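Talk notes – setting out a worktop so people can find things
Monday slot, 23 minutes plus questions. Slides 1 to 4 go up in one go. Leave them up and let people look before I start talking!

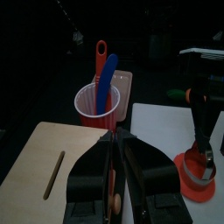
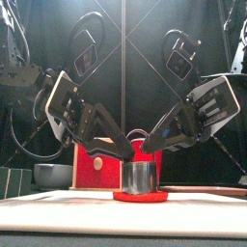

Small metal cup, red coaster.

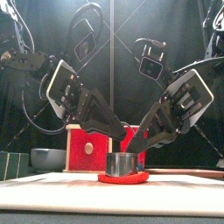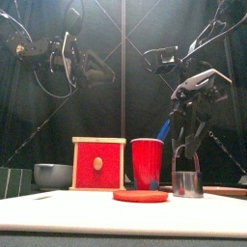 *Notes by Randi Lindholm, for the Gilside home skills afternoon*

**Start with the cup and coaster.** I love this pairing. The coaster is only a bit wider than the cup, and it gives the cup an address. Lift the cup away and you still know where it goes back. Ask who has a coaster at home that has become a parking space for something (keys, usually, or a single earring).

**Then the red plastic cup.** Slide 1, two utensils standing up in it, one orange-red and one blue. Talk about tall things in tall holders. Handles up, easy to grab, and different colours so your hand goes to the right one while you're still chatting. Mention my jar at Kirkulo with 70 things in it – I could never get a spoon out without three whisks coming too.

**The box with the knob (slide 4).** Red front, wooden frame, round wooden knob in the middle. A knob makes people want to pull it, so if yours is a drawer, put something worth finding inside. Tea, good biscuits, the nice matches. Pause for the biscuit argument, there always is one.

**White surface.** Pale tops are brilliant for this because red shows up from across the room. Usman Usmani tried the same thing on a dark top for the Sala group and says people kept asking where the pepper was. Get him to tell it if he's in the audience, he does it much better than me.

**Exercise, pairs.** Hand out the trays. Each pair puts out 2 things they use every day, gives each one a fixed spot, then swaps tables and tries to put the other pair's things back. Allow plenty of time, it gets noisy.

Spare coasters are in the Branar bag. Handout has the shelf heights on the back.

Questions, then tea.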